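Wrist camera frames: drop the blurred ones or keep them?

Forum: Manipulation software > Perception

zakhar_maksymiv
We run a two-arm setup on household tasks, mostly laundry. One head camera, one camera at each wrist, one policy that takes all three views. I'm cleaning up the Drultcombe set before we retrain and I need a rule for wrist frames. My current filter is variance of Laplacian with a cutoff of 50, computed on the whole image.

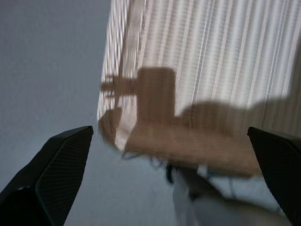

The trouble is that the fingers are always sharp because they move with the camera. The mesh on the finger pads scores high, so a frame can pass when everything past the fingertips is smeared. The filter dropped 205 frames out of 1724 and I don't trust the choice.

Head camera frames are fine so far. I only score the wrist views.

Replies

1. witham_rt
Mask the fingers. If the gripper opening is in your log you can render the finger outline from the model and score what's left. Took me an afternoon. Also check your exposure time before you throw anything out. With bright blinds or a door glass in view, auto exposure jumps around and you get blur at one end and noise at the other.

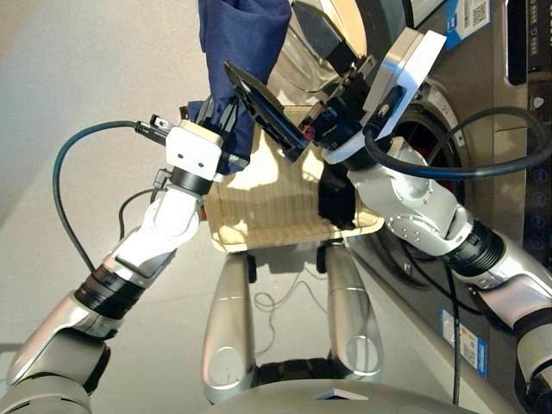 2. pkl_iyengar
I disagree with dropping them at all. The robot will see blurred frames at run time, whenever the arm moves fast. If you train on clean frames only, the policy has no idea what to do with the rest. We kept everything in the Clikura runs and grasping cloth got better.

The thing I would filter on is time sync. A wrist frame that is 9 ms off does more harm during a fast move than blur does.

3. zakhar_maksymiv
Sync is OK, hardware trigger. Masking I will try. Next problem is clear plastic.

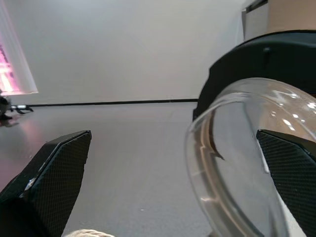

With the bowl between the fingers, the highlights on the rim push the score up, and you can see the other finger right through the wall of it. So a finger mask cuts out part of the bowl too. Depth is no help on that object either - mostly holes.

4. witham_rt
Then don't use one score per image. Split it into tiles, skip the masked ones, take the median. Highlights only spoil a few tiles.

5. pkl_iyengar
Still a lot of work for something a loss weight would handle. Weight by joint speed and leave the images alone. For the folding part your head view carries most of the information anyway, with the clothes side by side on the tray and both grippers in view. 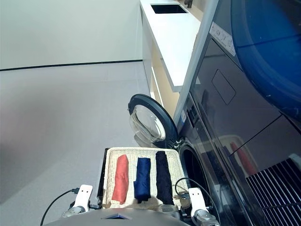 6. zakhar_maksymiv
Plan for now: tiles with a finger mask, no dropping, score saved as a column so we can train both ways. Will post numbers in July.

7. witham_rt
Log the exposure too while you're at it.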